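Let the Kids Be Bored in August

4 min read

Every summer my neighbor Yu-ting Yau hands me a color-coded calendar of her kids' camps, and every summer I want to hand it back with half the boxes erased. I love camps! I went to one and I still know all the songs. But I've become a big believer in the empty afternoon, and August is full of good ones if we leave them alone.
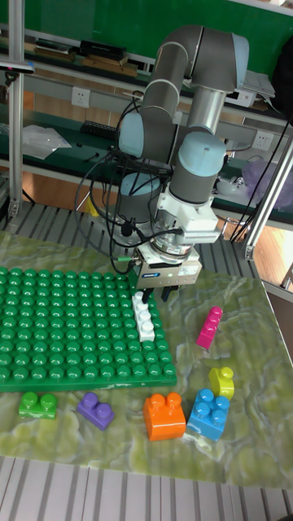
My own conversion came the year our plans fell through and my two had 26 days with nothing on them. The first 4 were awful (so much sighing, so much lying on the kitchen floor). Then my daughter, who was nine, started a newspaper about the ants behind the garage. It had a weather page. It had letters to the editor, all of them from ants, and most of them angry.
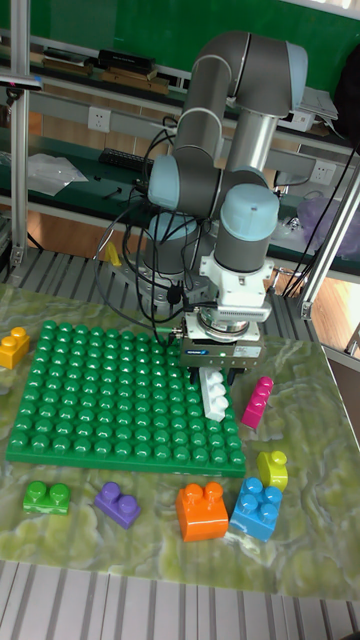

I couldn't have planned that, and if I'd tried I'd have bought a kit and ruined it. Kids need a long, loose stretch of time before the strange ideas show up, and an hour between swimming and piano is too short. 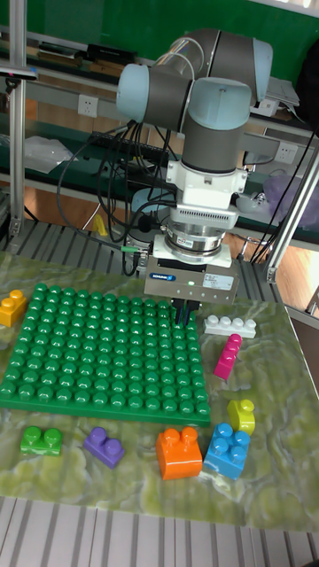 So what do you do when they whine?

Say "hmm," go back to your coffee, and give it another half hour.

My friend Folasade Haruna keeps paper, tape and string in a low drawer and never brings it up. I stole that idea right away, and we go through a shocking amount of tape.
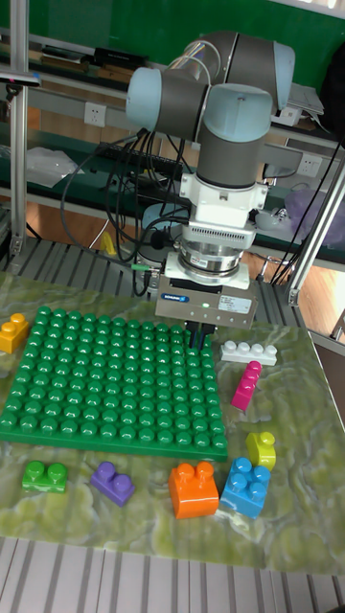
Green baseplate, gripper pointing down.

Leave one week blank this year, a whole one, and see what gets written about the ants.

Contact | Copyright Nimau | Back to top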